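EVT 214 Talent and Speaker Engagement
Week 3 notes: Reading and preparing a booking agreement
Instructor: Cosimo Lombardi

These notes cover the engagement agreement between a client (the organization paying for an appearance) and a speaker, host or performer. Material on finding talent and on speaker profiles was dealt with in Week 2 and is not repeated. Bring the Inskip agreement to tutorial; the clause numbers below follow it.

1. Parties and capacity

Identify who signs and in what capacity. Three arrangements are common.

Direct: the speaker signs personally and invoices personally.

Loan-out: a corporation owned by the speaker signs and agrees to supply the speaker's services. The client should ask for an inducement letter, in which the speaker personally undertakes to perform if the corporation does not cause them to.

Agency: an agent signs on behalf of the speaker. The agreement should state that the agent has authority to bind the speaker. A signature block reading "for and on behalf of" with no named principal is defective and should be returned.

In the Inskip agreement the agency appears as a party in the preamble but has no obligations anywhere in the body. Note the effect of this on clause 9 (refund of deposit). If the agency holds the deposit and has not agreed to return it, the client's claim is against the speaker alone.

2. Description of services

The services clause should be specific enough that a third party could decide whether it has been performed. "Keynote and networking" does not meet this standard. A workable clause states the format, the running time, the topic or working title, the audience, the arrival time, and any secondary duties such as a book signing, a sponsor reception or a rehearsal.

Secondary duties cause more disputes than the main appearance. Each should have its own duration. If the reception is optional for the speaker, the clause must say so.

Virtual engagements need additional terms: platform, who supplies the technical operator, the time zone in which all times are expressed, and a fallback if the connection fails. The Bristov template allows a 20-minute restoration period, after which the parties reschedule once at no added fee.

3. Fees, deposits and expenses

Separate the fee from the expenses. An all-inclusive fee is simpler to administer but shifts travel risk to the speaker, and the quoted figure will normally be higher to account for it.

Deposit. Half on signature is usual for first-time clients. State whether the deposit is refundable and, if so, up to what date. A date is "held" only while an offer is outstanding; it is "confirmed" on receipt of the deposit. Do not use the two words interchangeably in correspondence.

Expenses. Specify class of travel, number of travellers, ground transportation, hotel nights and a meal allowance. Put a ceiling on reimbursables. In the Nimomstead file the ceiling was $500 excluding airfare, and the claim submitted was $321 for ground transportation and $123 for meals. Students should confirm that the claim falls within the ceiling and identify which receipts the client may require under clause 6(b).

Tax. Quote all amounts exclusive of GST/HST and state this on the face of the agreement. Where the speaker is a non-resident providing services in Canada, withholding under Regulation 105 may apply to the fee. The agreement should say whether the fee is gross or net of withholding. A gross-up clause can add materially to the client's cost and is often missed at budget stage.

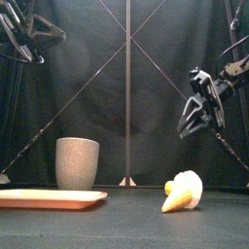
4. Recording and use of materials

Four rights are regularly confused: the right to record, the right to distribute the recording, the right to use the speaker's name and likeness in promotion, and the right to reproduce slides or handouts. Permission for one does not imply permission for any other.

A recording clause should answer the following:
Who may record, and by what means.
Who may view the recording (registrants, members, the public).
For how long it remains available.
Whether the speaker may approve edits.
Who owns copyright in the finished recording.

A typical compromise is password-protected access for registered attendees over a 30-day period. Public posting generally attracts a further fee. Where slides contain third-party content, the client should obtain a warranty that the speaker has cleared it for the intended use.

5. Cancellation and force majeure

Cancellation by the client is normally dealt with on a sliding scale. The scale in the Drilance agreement reads as follows.

More than 65 days before the event: deposit forfeited, no further amount owing.
65 days or fewer before the event: full fee payable, less expenses not yet incurred.

This scale has only two steps. Consider whether a mid-range step would be fair to a client who cancels early enough for the date to be resold, and whether the speaker should be obliged to credit any replacement fee earned on the same date. Speakers' representatives resist a crediting clause on the ground that it is difficult to verify.

Cancellation by the speaker should trigger return of all amounts paid. Clients sometimes ask also for reasonable assistance in finding a substitute. The client should keep the right to refuse a substitute without penalty.

Force majeure is a contractual concept at common law and will not be implied. If the clause is silent, the parties are left with the doctrine of frustration and any applicable provincial statute. Read the list of triggering events closely. "Illness of the speaker" is often included; low registration should never be. Check whether the clause excuses performance or merely postpones it, and what happens to non-refundable travel in either case.

6. Riders

A rider is a schedule to the agreement and has the same force as the body if it is properly incorporated by reference. Confirm that the version attached is the version negotiated. Technical riders (microphone type, confidence monitor, aspect ratio, lectern) should go to the venue's AV supplier before signature, so that costs can be priced. Hospitality riders are usually brief for speakers and longer for performers. Add an order-of-precedence clause stating that the body prevails over the rider in case of conflict.

Tutorial preparation

(a) Mark up clauses 4 and 9 of the Inskip agreement from the client's side.
(b) Redraft the Drilance cancellation scale with three steps. Justify each threshold in one sentence.
(c) Draft a services clause for a half-day moderated panel with one sponsor reception, maximum 150 words.

Submit (a) and (b) through the course site before tutorial. Part (c) will be exchanged in class and marked up by another student. The midterm in March will include one clause-drafting problem of the same type as (c).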